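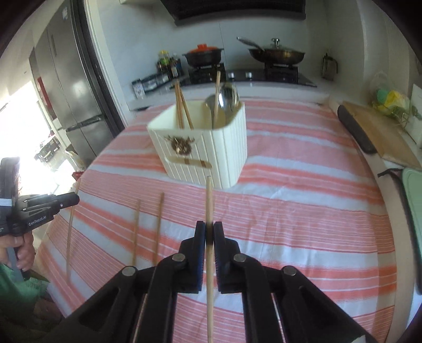
The Chopstick Holder on the Striped Cloth

Welcome to the small gallery of our dining table. My name is Urmila Shukla and I keep these pages for the Gondmont supper circle, where we eat together and afterwards put everything in order. Many members have asked me how we store our chopsticks and spoons, so I have written some notes to go with the picture.

The holder is cream-white, with ribbed sides and a rounded rim. On the front it has an emblem in gold and brown, and under this a tan label strip. Two metal spoons stand in it together with the chopsticks, and the bigger spoon shows its broad bowl to the front. Three more chopsticks lie on the cloth at the left, and one is held upright, pointing toward the holder.

About the holder

It was bought by Meinir Mathias in a household shop in Groditz, in the month of June. She wanted first a plain one, but the shop had only tall glasses and this. I was not sure about the emblem in the beginning. Now I like it very much, and when the holder is in the washing-up I miss it on the table.

About the chopsticks

They are of light wood and we use them for noodles, for dumplings and also for taking pickles out of the jar. We wash them by hand in warm water with a little soap. Please do not leave them in the sink during the night. They must be fully dry before they go back in the holder, otherwise the bottom of it begins to smell. I lay them on a tea towel beside the window and turn them once.

In our house the thin end goes up. Meinir does it the other way, with the thick end up, and says it is cleaner for the fingers of the next person. We have not agreed on this yet.

About the spoons

The large one is for serving rice and the small one is for sauce. They are allowed to stay with the chopsticks, but forks have their own drawer. When there is too much in the holder, it is difficult to take out one thing without pulling out the next.

About the tablecloth

Pink and white stripes, the pink a little like salmon. I sewed the hem again last winter because it had come open at one corner. It can be washed at 40 degrees and I iron it while it is still damp. Soy sauce should be treated the same evening with cold water. Beetroot I have not managed to remove from any cloth, so if someone knows a good way, please write to me.

Page updated 11/16/25
Text: Urmila Shukla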